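KERNBRIDGE COLLEGE OPENS EXCHANGE TRACK FOR GRADUATE STUDENT-ATHLETES

Hasero Foundation to fund 40 places over the first award period; applications accepted through the college portal

HASERO, 9/4/26 - Kernbridge College and the Hasero Foundation have signed an agreement establishing the Figueiredo Exchange Award, a funded route for graduate students who wish to complete a one-year master's degree at Kernbridge while competing for a college team. The agreement covers 40 places. Teaching under the new track begins with the next academic intake.

The award is open to holders of a bachelor's degree who have competed in rowing, volleyball, track and field, or swimming at college level for at least two seasons. Applicants must meet the academic entry requirements of the degree program they select. Athletic results are considered only after an academic offer has been made, and coaches have no vote at the academic stage.

Terms of the award

Each award covers full tuition, a room in college housing for 40 weeks, and a monthly stipend of $797. Travel to and from Hasero at the start and end of the academic year is reimbursed on presentation of receipts, at the lowest available economy fare. Books, personal equipment, and visa fees are not covered. Health insurance is arranged by the college and charged to the foundation.

Award holders are expected to train with their team, to compete in scheduled league fixtures, and to complete 55 hours of supervised service in local schools during the year. Service hours may be spread across both semesters. They may be spent on coaching, homework support, or after-school clubs, and a student may divide them between more than one school. Background checks are carried out by the college before the first placement, and no student may begin service until the check has cleared.

Holders who are injured keep the award in full. Where an injury prevents competition for more than one semester, the student may substitute additional service hours or an assistant role with the team, subject to written approval from the Office of Graduate Studies. Holders who withdraw from their team for other reasons keep tuition funding until the end of the current semester, after which the place is reviewed.

Eligible degree programs

Nine taught master's programs are included in the first year: Accounting, Applied Statistics, Biomedical Science, Civil Engineering, Education, Mechanical Engineering, Nutrition, Public Policy, and Sport Management. Research degrees are excluded. Part-time enrollment is not permitted under the terms of the agreement, as student visas for the program require full-time status.

Class attendance takes priority over training. Where a fixture conflicts with an assessed class, laboratory session, or examination, the student is released from the fixture. Teams submit their competition calendars to the Office of Graduate Studies in July so that conflicts can be identified before course schedules are issued. Award holders receive a combined schedule at registration and are responsible for reporting later changes to their program office within five working days.

Facilities

Rowing will be based at the Drorkance Boathouse, which the college leases on a long-term basis. Volleyball and swimming use the main campus sports center, and track and field athletes train at the municipal stadium under an existing agreement with the city. Transport between campus and the off-campus sites runs on training days at no charge to students.

The college enrolled 2662 students in the previous academic year. Graduate students made up almost one fifth of that number. Existing students are not eligible to transfer into the award, but those graduating from a Kernbridge bachelor's program may apply on the same terms as outside candidates.

Application procedure

Applications are submitted in two parts. Part one is the standard graduate application, with transcripts, two academic references, and a statement of purpose of no more than two pages. Part two is the athletic record, which must list seasons played, level of competition, and the contact details of one coach. Video footage may be submitted but is optional. Incomplete applications are held for ten working days and then closed.

Interviews are conducted online. Candidates from time zones that fall outside college office hours may request an early or late appointment. Decisions are sent by email, and an accepted place must be confirmed in writing within three weeks. Unconfirmed places are offered to candidates on the reserve list.

Prospective applicants may attend the graduate open day, which includes visits to the teaching laboratories, the library, and the sports center. Registration for the open day is required and is handled separately from the award application.
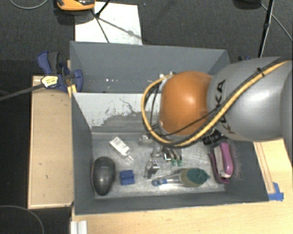 Open day visitors should register through the college portal and state which degree program they are interested in. Laboratory tours are limited in size and are assigned in order of registration. Closed-toe shoes are required in all engineering and science laboratories. Parking permits are issued with the confirmation email.

Media inquiries: Communications Office, Kernbridge College, Hasero
Award inquiries: Office of Graduate Studies, Kernbridge College, Hasero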